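Femi Ogunleye asked why I stopped tumble drying cotton, so I have written the numbers up properly. The dryer in the Livstead flat is a vented model with two heat settings and no moisture sensor. It runs until the timer stops, whatever the load is doing. Over December I weighed each load out of the washer and again at intervals on the rack, using a luggage scale with a resolution of five grams.

A full cotton load came out of a 1200 rpm spin holding around 300 grams of water per kilogram of dry fabric more than the same load after a second spin. The second spin takes 7 minutes. On the timer dryer, skipping it costs me most of an extra cycle. 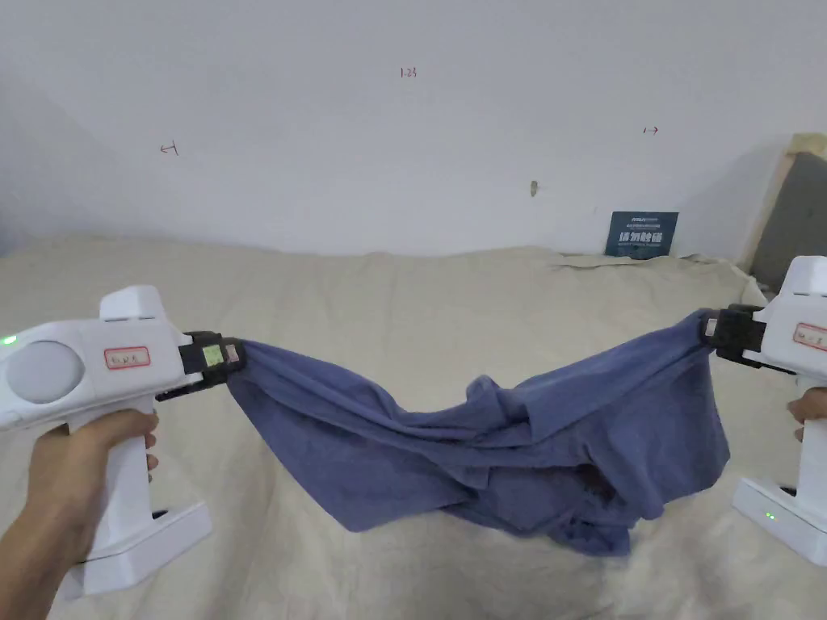

Shrinkage was the other question. I marked two points on the body of each shirt with laundry pen, measured flat, and repeated after every wash. Rack-dried shirts lost length in the first two washes and then held steady. The tumbled ones kept losing it — slowly, and mostly along the wale, as you would expect from a single jersey. Width barely moved in either group.

Kelechi Eze pointed out that my rack stands over a heating vent, and she's right. I moved it to the hallway for the last set. Drying time went up to 31 hours for the heaviest colour load, and the towels smelled stale by the end of it. Towels have gone back to the dryer.

Still to do: repeat the lot in summer with the windows open, and borrow a proper humidity logger from Krešimir. The spreadsheet needs its columns relabelled before I post it.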